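How Robots Learn from Examples
A Learning Page for Young Readers
Prepared by the Education Office of the Wandow Learning Center, Wesmont

Think back to when you learned to tie your shoes. Someone probably showed you how. You watched, you tried, and you were shown again. Many robots are now taught in a similar manner. People show them examples, and a computer program studies those examples to find out what they have in common.

One example of a job, from start to finish, is called a demonstration. At Wandow, a demonstration is made by a person who guides two robot arms by hand controls. The person might put a small object into a file organizer or take a hanger from a rail. While the arms move, a computer saves two kinds of information: what the cameras see, and how each joint of each arm is bent.
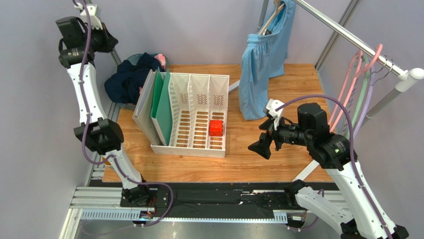 A single demonstration teaches a robot very little. Suppose a robot had seen a shirt in only one spot. If the shirt were moved a short distance, the robot might reach for the old spot and close its gripper on air. For this reason, our staff change the table between demonstrations. Folders lean a different way, clothes are folded or heaped, and objects trade places.

Our current collection holds 2,684 demonstrations. Of these, 1,347 are about clothes and laundry. The rest are about desk supplies and small household objects. Each one is given a short label in plain words, such as "put the red block in the organizer."

Bezawit Demissie leads the team of 8 people who guide the arms. New members practice for 5 days before any of their work is saved. They learn to move smoothly, because a program that studies jerky movements will copy them.

Mistakes are handled with care. When something is dropped, the person may pick it up and continue. Yevhen Tkachenko reviews these recordings and decides which ones to keep. A good recovery can be a useful lesson for the robot.

Words to Know

Demonstration: one complete example of a job.
Gripper: the part of a robot arm that holds things.
Joint: a place where the arm bends or turns.
Label: words that tell what a demonstration shows.

Try It Yourself

Ask a partner to close their eyes. Using words only, guide your partner's hand to pick up a pencil and place it in a cup. Then move the cup and begin again. Write down which of your directions had to change.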